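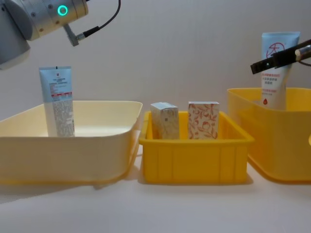 Three tabletop containers in use: cream basin with a squeeze tube, yellow crate with two cartons, deeper translucent yellow bin with another tube.

Sorting bin (also tidy bin, open bin, shelf tub) - an open-topped plastic container for keeping small household goods together by kind. Found in bathrooms, larders, utility rooms, shop stockrooms. No lid as a rule. Differs from a storage box, which has one and is meant to be stacked and left alone.

Types

Basin. Wide, shallow, flared or rolled rim. Descended from the washing-up bowl and often sold as one. Easy to see into, wasteful of shelf space. Tall items have to lean or stand near the wall.

Crate. Straight sides, rectangular, usually ribbed for stiffness. Best of the lot for cartons, which sit flat against each other and don't slide. Common sizes hold a pair of medium boxes upright.

Deep bin. Taller than the basin, often translucent so the contents show through. Suits tubes and bottles. Small things sink to the bottom and get forgotten.

History

Enamel and wicker did the job before plastic. Moulded versions became cheap after the war and the shapes have hardly changed. The maker Udenik sold a shallow round-cornered tub in cream and pale yellow, catalogue number 168, later copied by Idik with a thicker rim. Trulletti made ribbed crates in bright colours for greengrocers - these went into homes second hand and then were made smaller for the purpose. Holmgren, a latecomer, offered a nested set of three in 380, 400 and 684 sizes. The numbers were stock codes and not volumes, a point that has confused collecters ever since.

Use

Usual method is one kind of thing per bin. Tubes with tubes, boxes with boxes. Dario Lombardi's household manual The Plain Cupboard splits goods by shape first and purpose second, on the grounds that shape decides what will stand up. Krešimir Petek took the opposite view: purpose first, and buy the bin to fit.

Squeeze tubes are the awkward case. Stood on the cap with the crimped end up, they keep their contents near the opening and the label can be read from the front. Laid flat they take up the whole floor of a basin and the bottom one is never used. A half-empty tube tips over unless it has a wall or a neighbour behind it. 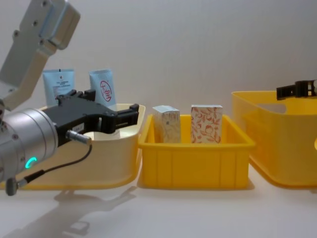
Light blue squeeze tubes stood crimped end up near the back wall of a cream bin.

Cartons go spine out or face out according to taste. Should rise a little above the rim, so they can be gripped from the top.

Care

Warm water, washing-up liquid, soft cloth. Ribbed crates collect dust in the grooves, use an old toothbrush. Translucent plastic yellows and goes brittle in strong sun, keep off windowsills. Scratches dont come out.

See also

Washing-up bowl
Larder
Drawer divider
Ermira Atanasov (designer of the Idik tub)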